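Speaker notes: Living with pattern
Rostam Fallahi, evening talk for the Astlow home decorating group, 2019-03-21

Wait for the chairs to stop scraping. Say good evening, thank Astlow for the hall and the very generous biscuits, and mention that I'm happy to be interrupted if I go too fast, or more likely too slow.

Start with my grandmother's hallway. Brown trellis paper, a striped runner, a curtain covered in pheasants, and somehow it was the kindest room in the house. I've spent a good part of my working life trying to work out why, and tonight is as far as I've got.

Scale first. Most people who are nervous of pattern buy two small ones, and from across the room they melt into a sort of porridge. Put one big pattern with one small one and each has room to breathe. Pass the Trastau samples along the rows now (start on the left, they always get stuck on the right!).

Then ground colour. Look past the flowers to whatever is behind them. If the two grounds are both pale, you can get away with a great deal on top. Tell the story of the Van Dijk landing, where we hung 40 samples before the client chose the very first one, and bless her, she was right.

Slides next. Leave each one up for a moment and let people look before I start talking again. 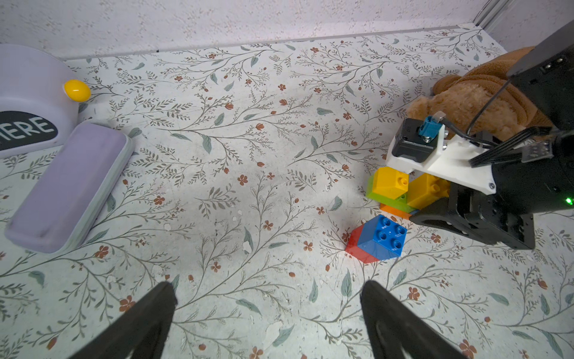
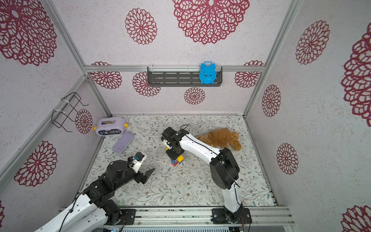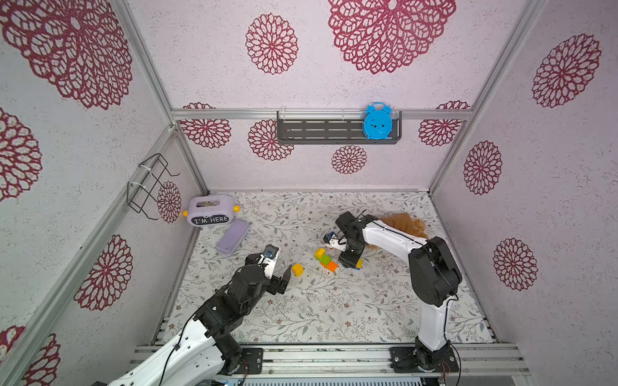
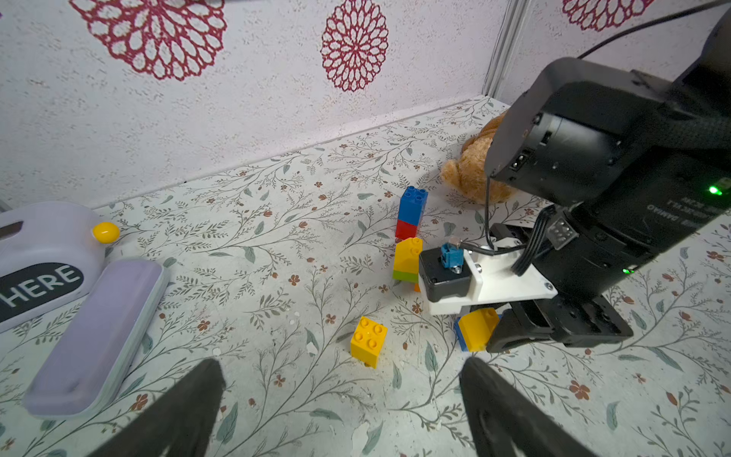 Slides 1 to 4: trailing leaves and flowers underfoot, on a pale ground.

Ask who would live with it and who would run a mile. Let them argue a bit.

Move on to money, gently. My own dining room came to 405 pounds, paper and paste included, and I did the hanging myself over a wet weekend in April. The quote I'd had was 2,000, so I felt rather pleased until I met the chimney breast. Always buy a spare roll, and check the batch number on every label before you cut anything. Flurkix will take back unopened rolls if you keep the receipt, so keep the receipt.

If there's time, do the exercise with the cushions. Give them 10 minutes in pairs, choosing two fabrics they like and one they can't stand, then putting all three together on a chair. The ugly one is very often what makes the others sing, and people do love being told so.

Questions. Someone will ask about ceilings. Yes, do the ceiling, but borrow a friend with long arms.

Remind everyone to hand the Trastau samples back, then tea.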